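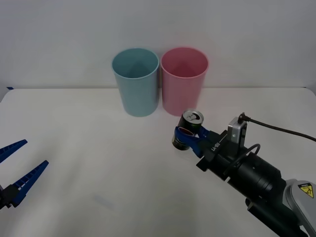
When the river came over the wall at Bukuveck one Monday in March, most people did what most people do in an emergency, and looked to see what their neighbours were doing. Warnings had gone to 4,000 homes, yet almost 1,000 households stayed put until somebody knocked. Think of information as something poured from one place to another, say from a blue plastic cup into the pink one standing next to it, and the delay makes very little sense. People don't take in a warning like that. They chew it over, ring a sister, peer out of the window (and quite often put the kettle on). 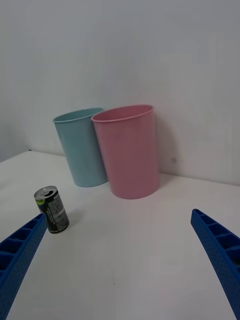 Researchers call this stage milling, and we shall spend a good part of the chapter on it, so do be patient if it seems a small matter beside the flood itself. Was the time wasted? In Ocampo Street, those who talked longest also left together, carrying the frailer residents with them.

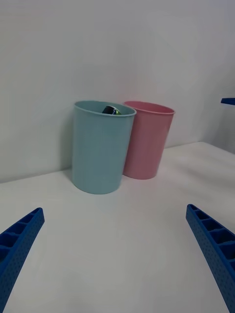 Xolani Maluleke would put it more bluntly: a siren tells you to be afraid, and it takes a neighbour to tell you where to go. We shall test that claim against the Banmont evacuation in Section 2.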